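Hoveck puts the shopping basket back on the greengrocer's floor

Duvbridge produce firm brings loose fruit, and something to carry it in, to Astham

For immediate release, October

Hoveck, the Duvbridge supplier of shop fittings for people who sell fruit and vegetables, is pleased to announce that it has reinvented the shopping basket. It has a floor, four walls and a place to put your hand. The company accepts that this may sound familiar.

The basket arrives as part of a refit at Darwish, the independent grocer in Astham, where the fruit aisle has been rebuilt for loose produce. The pre-packed trays of four are gone, along with the film, the sticker on the film and the small puddle that used to collect underneath. Customers will now pick their own fruit, one piece at a time if they like, and may stop at one.

That last point turned out to matter. When Darwish asked its regulars what they wanted from the new aisle, 530 of them filled in the card by the till. The most common request was to be allowed to buy a single apple without being made to feel peculiar about it. 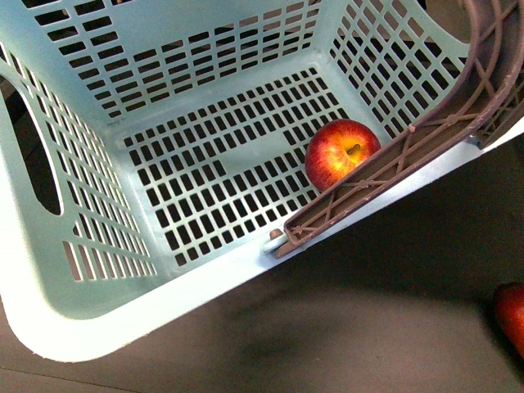
Hoveck spent most of the spring on the question of holes. A basket with solid walls is easy to wipe and holds on to every leaf, stalk and drip that has ever been put in it. A basket with very large holes lets go of the grapes. The slotted pattern now in use at Darwish was the fourth one tried, and the staff who had to rinse out the first three have asked that they not be named in this release, meaning the baskets.

"We went in thinking we would sell them some shelving and be home by lunchtime," said Ajith Warrier, who runs the produce side at Hoveck. "Then the shop asked what people would carry the fruit in, and there was a bit of a silence. They had a stack of old wire baskets by the door, all of them bent in the same corner. I have had one of those take the skin off a knuckle. So we did the baskets as well."

Darwish has taken 200 of them. Mr Warrier expects that some will go home with customers and live out their days full of washing, and says the order allows for it.

The aisle itself is built on two levels, with bins below and bins above, and dividers between the different sorts of fruit. The dividers can be shifted by hand, so that a glut of plums in late summer can be given more room and quietly shuffled back again when the plums run out. The bins are dark because fruit looks better against a dark background, a fact known to every market trader in the country and confirmed by Hoveck at some expense.

Handles came in for a good deal of talk too. The early samples had a smooth one that looked very smart on the meeting room table and slid about once anyone with cold hands picked it up. Mr Warrier prefers a handle with some grip to it, and after a winter morning of carrying samples between the van and the shop he was in no mood to discuss the matter further.

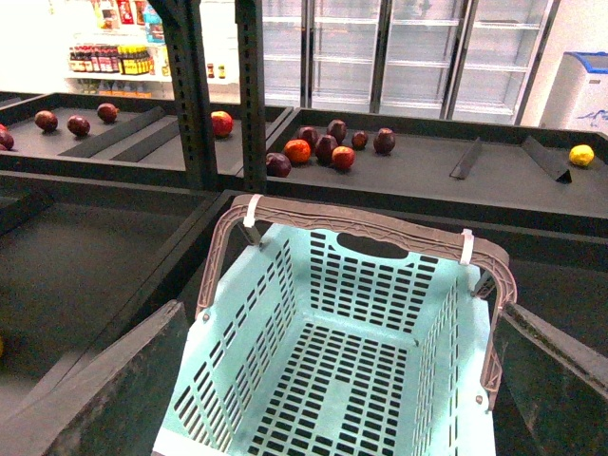 A turquoise basket between the lower bins, with dark red fruit and an apple in the bins beyond.

Shoppers in Astham have so far taken the change calmly. Sales of loose apples in the opening weeks came to 425 kilos, against 300 kilos of the packed sort over the same stretch last year. Darwish would like to credit the new aisle. Hoveck would like to credit the new aisle. Both admit that it was a very good year for apples.

There have been complaints, and in the spirit of openness they are recorded as follows. One customer misses the trays, which he used for seedlings. Another feels that the baskets are too cheerful for first thing in the morning. A third wrote at length about pears, and the shop is still reading the letter.

Darwish in Astham opens at 8am, and the baskets are by the door. Shops that would like to see the bins and baskets for themselves can do so at the Hoveck showroom in Duvbridge, where Mr Warrier will be glad to talk about holes for as long as anyone can stand it. Please ring ahead, as the showroom is also where he eats his lunch.

Notes to editors

Hoveck supplies display bins, dividers, baskets and related fittings to independent food shops. Its baskets are sold separately or with a full produce aisle. Fruit is not included.

Press enquiries should be sent to the Hoveck office in Duvbridge, marked for the attention of Ajith Warrier.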